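Ticket 102 – White floor tiles, grey grout lines keep coming back dirty
Category: Floors and cleaning
Raised by: Tanveer Soomro
Room: the long room, Kulavano building
Status: Open, waiting on one part
Last updated: April

Hello all, and thank you for being so patient with me on this one. I know it's only a floor, and I know there are bigger things on the list (the boiler, for a start), but I've been going round and round with these tiles and I thought I'd write everything down in one place, so that whoever looks after the room next doesn't have to begin at the beginning as I did.

The short version is that the floor gets swept, it looks lovely, it gets mopped, and by the next morning the grout has gone a murky sort of grey-brown and there's grit underfoot again.
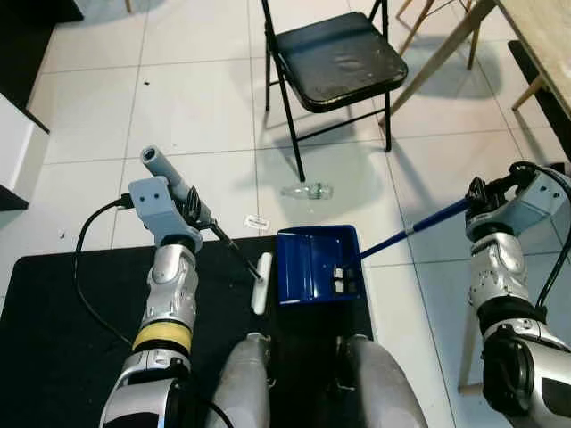
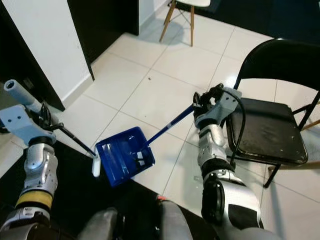 Brush and blue dustpan on the white tiles.

What I tried first was the mop. I had it in my head that the mop was spreading the dirt about, so I swapped the head for a fresh one and changed the water twice as often. The tiles did dry with fewer streaks, which pleased me no end, but the grout looked just the same the morning after. So the mop was let off, although I've kept on with the fresh water.

Next I blamed the cleaner. We had been using the Bastinum floor liquid, and I'd been rather generous with it, a good glug in each bucket on the grounds that more must be better. My sister, who has kept tiled floors all her life, told me off for this over the phone. Too much of any floor soap leaves a film behind, she says, and the film grabs hold of every bit of dust that comes through the door. I went over the whole floor with plain warm water, 2 passes, and then started again with one capful to the bucket. That made a real difference! The tiles stopped feeling tacky under my shoes and the grout stayed pale until the following afternoon, where before it had barely lasted the night.

Reply from Somogyi, facilities desk, 4 pm
Thanks Tanveer, very thorough. Can you tell us whether the dirt comes back evenly, or is it worse in one part of the room? Also, is the floor being swept before every mop, or only when it looks as though it needs it?

Reply from Tanveer
Good questions, both of them, and the second made me blush a little. It had been swept when it looked as though it needed it, and on a shiny white floor a lot of grit hides in the shine until you get right down and look across it. Since your message I've swept every time, and slowly, with short strokes towards the pan. If you flick the brush at the end of the stroke the little specks hop over the lip and you're chasing them all over the room.

As for where it's worst, I spent an evening putting strips of masking tape down (please don't worry, it all came up again) and checking each patch in the morning. The worst patch by a long way is the stretch inside the side door. The far corner hardly changes at all.

So then I looked at the door. The rubber strip along the bottom has gone hard and come away at one end, and when it's windy you can feel the draught on your ankles. I rolled up an old towel and left it against the gap for 5 nights. Grit inside the door in the mornings: hardly any. I was so delighted I nearly rang you at home.

Reply from Somogyi, facilities desk
That sounds like your culprit. Woslow do a replacement strip that should fit, and we've put one on order. Please keep the towel down in the meantime and take it up during the day so that people don't trip. We'd like to leave the ticket open until the new strip has been on for a couple of weeks.

Reply from Tanveer
Will do, and thank you. The towel goes down when I lock up and comes away first thing. I've given it a shake outside each morning and you wouldn't believe what falls out of it.

For anyone following the same routine in the meantime, I'm doing it in this order:

Shift the chairs first and sweep where they stood.
Sweep from the walls inwards and empty the pan before it gets full.
Tap the brush out into the bin as well, as the bristles hold on to a surprising amount.
Mop with warm water and one capful of cleaner, no more.
Go along the grout near the side door with an old toothbrush if it still looks dingy.
Leave the chairs off until it's properly dry.

One last thing while I think of it. The doormat on the outside of that door is very thin these days and I wonder whether we might have a thicker one when the strip is fitted. I can measure up for it if that helps – just let me know whether you want it in centimetres or inches.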